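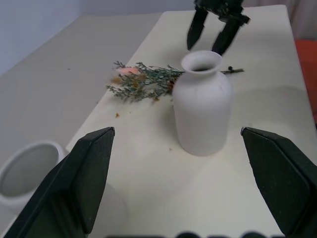 *White vase and the dried bunch, before arranging*

**Dried flowers in a narrow neck - cut the stems or change the vase?**

**wurkine_516** - 23 Aug 2024
Hello all. I have this white ceramic vase, matte, and one bunch of dried flowers. I think the grey-green feathery part is sea lavender, but please correct me. There are small orange and tan blossoms too, and a peach coloured head. The neck is narrow and I am afraid to push everything through it. The vase is 21 cm high. Should I cut the stems?

**Menzies**
Don't cut yet. Take the bunch apart, put the sprigs in one by one, and the peach head last. I reckon half the bunch is plenty for that neck.

**tomus21**
I disagree with Menzies. If you put them singly they fall to the sides and look mean. Tie them with string, trim the ends level and put the lot in together.

**Menzies**
And when the knot doesn't fit? Dried stems snap, mate. I lost 3 good ones that way in February.

**flondcombe**
Could be limonium, yes, the colour is right for it. I would keep the long thin stem with the dark bud and let it lean out on one side. You have crumbs on the table already, so handle it gently. A bit of hairspray helps with the shedding.

**tomus21**
Hairspray makes it sticky and it catches dust. No from me.

**wurkine_516**
Thank you for the answers. I will try one by one, without cutting, and keep the string near me. The hairspray I will test on one small sprig first.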